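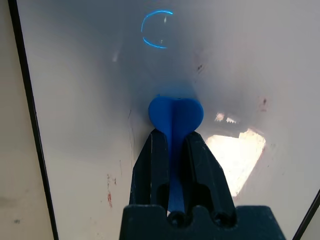
Our project for the summer term was to look after one small robot cell for ten weeks and write down everything we did to it, and I will admit at the start that I thought this would be the dull topic on the list. Danylo Nazarenko and I (Inna Karpenko) picked it mostly by being slow to sign up! The cell lives in the teaching workshop at Posholm and its whole job is to pick up light plastic parts, hold them upright, and hand them over to a tray. For our checks we settled early on one test piece, the bright blue one with the heart-shaped head and the long narrow stem, and we always gripped it the same way, with the stem between the two black fingers and the heart standing up above the tips. It is a cheerful thing to look at for ten weeks, and the narrow stem turned out to be a very good judge of whether the fingers were straight.

## What the cell was like when we got it

The previous group had left the cell working, more or less, along with a notebook whose last entry was in June and said only "grip a bit off, see Kovalchuk." Kovalchuk is the name of the shelf where the spare parts are kept, which took us most of an afternoon to find out. On the shelf were two spare finger pads, a bag of screws, and the printed manual for the gripper, a Womel, with the page on homing missing.

We began by running the cell as it was for 400 picks, without touching a thing, so that we would have something to compare our own work against. Of those, 241 were good on our strict rule, meaning the stem was held straight and the part was let go cleanly over the tray. The other 159 were either tilted or dropped, and nearly all of the tilted ones leaned the same way. Danylo said this was good news, and he was right, as a fault that always goes in one direction is much easier to chase than one that wanders about.

## Setting the fingers

The fingers each bolt to the base of the gripper with small screws, and there is just enough play in the holes for a finger to sit crooked if you tighten one screw fully before starting the next. We had both done exactly that on our first try. The method we ended up with, which I would pass on to anyone who gets this cell after us, goes as follows:

1. Home the gripper, then switch off the drive and put the key in your pocket.
2. Loosen all the finger screws by one turn.
3. Place the stem of the test piece between the fingers and bring them together by hand.
4. Tighten the screws a little at a time, going back and forth between the two sides.
5. Take the test piece out, switch the drive back on, and run ten slow picks.

After the first proper setting the lean went away almost completely, and I was so pleased that I wrote the date on the whiteboard in very large letters. It came back after a week. The screws had worked loose, and the cure was a small drop of thread lock on each, which our supervisor had suggested at the start and which we had forgotten to write down.

## Grip force

The controller from Tosau lets you set the grip force as a percentage. It had been left at 87, and at that setting the plastic stem squeezed sideways slightly as the fingers closed, so a part that began straight could still finish tilted. We brought the setting down in small steps, with a short run at each one, and stopped when a part first slipped. Then we went back up by two steps and left it there. I wish we had done this before the finger setting and again after it, so that we could say which of the two changes helped more. As things stand we can only say that they helped together.

## Cleaning

We had no plan for cleaning in the first weeks, and it shows in our notes, where the word "dusty" appears over and over with nothing done about it. From the fourth week on we wiped the finger faces with a dry cloth before every run and brushed out the space where the fingers join the base. The scuffs on the outside of the fingers don't seem to matter at all. Dust on the inside faces does, and we could bring back a slip on purpose by skipping the cloth for a few days.

## Still to do

- Find or reprint the homing page of the manual.
- Order new finger pads, as we used both spares.
- Repeat the full run of 400 picks. We only had time for short runs after the changes, so we have no fair second figure to put next to the first.
- Move the spare screws into a box with a lid (the bag has a hole in it).

The test piece is in the top drawer under the controller, wrapped in a cloth. Please put it back there.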